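Table-Clearing Arm: Your Questions, My Answers

I keep getting the same emails about the dish-stacking build in our shared workshop, so I finally sat down one evening in June and answered the lot. If yours isn't covered, write to me and I'll add it.

What is this thing supposed to do?

Clear a table. Plates in one place, bowls nested by size, cups wherever cups go (I'm still arguing with Eduardo Magalhães about cups). I call the project Idlow, after nothing in particular. The arm does the picking, a camera over the table does the looking, and my code in the middle does most of the failing. 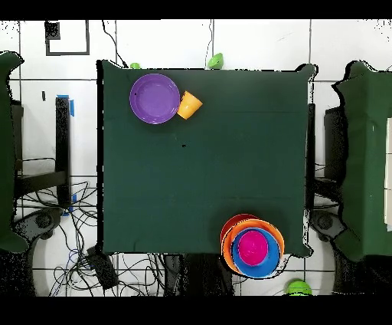
Picking a tablecloth took me longer than picking a gripper, and I'm only slightly embarrassed by that. My first one was white and the camera lost every pale dish I owned. Dark green works so much better! A yellow cup lying on its side next to a purple plate stands out a mile against it, and that pair is one of my favorite setups, because the cup touches the rim and the software wants to call the two of them one object. Iron your cloth if you can stand it. I can't, so mine has creases.

Why plastic dishes?

Because I drop them. I bought a big set of bright ones and I'm very glad I did. They're light, they bounce, and the colors make it easy to tell which bowl the code thinks it's looking at. The catch is shine. Glossy plastic throws back every lamp in the room, and the depth readings go strange at the edges.

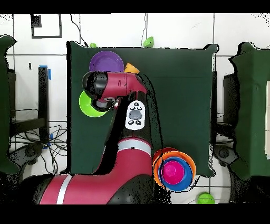 Grabbing by the rim is the other thing people ask about, so I'll put it here. I come in from the side for plates and from above for bowls. With plates the tool has to get low without pressing into the table, and I spent 27 evenings on that one move alone. Go slow and set a floor height in software before you do anything else.

How fast is it?

Not very! A full clear takes about 170 seconds when it all goes well. I could push it harder, but it's a shared space and I like my neighbors.

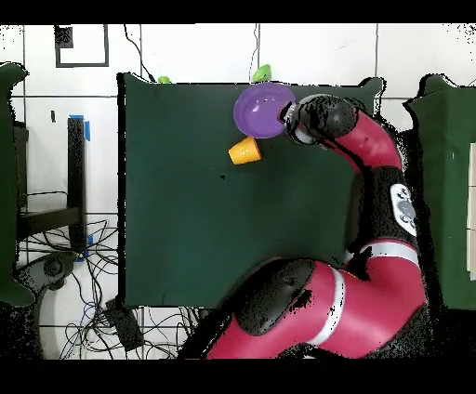 Speed isn't the bottleneck anyway. Most of that time goes to the planner thinking over how to get the wrist around without folding the elbow into something. I moved from my own planner to one called Wandeck — much better in tight spots, terrible error messages.

Can it unstack bowls?

Sometimes. Two bowls is okay. Three or more and it tends to take the whole pile for one fat bowl, so I nest them by hand at the start and only ask it to add to the stack. 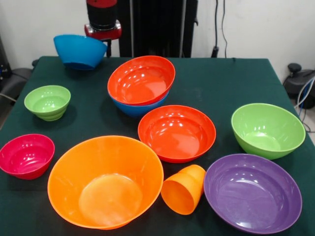 I also shuffle everything between runs, tipping a few pieces over, or the code gets lazy. My log is up to 71 layouts and I'm still finding new ways to confuse it.

Can I have the code?

Yes, once I've cleaned out the swearing. The grasping part goes up first and the camera calibration after that. Please don't ask me about the cups yet.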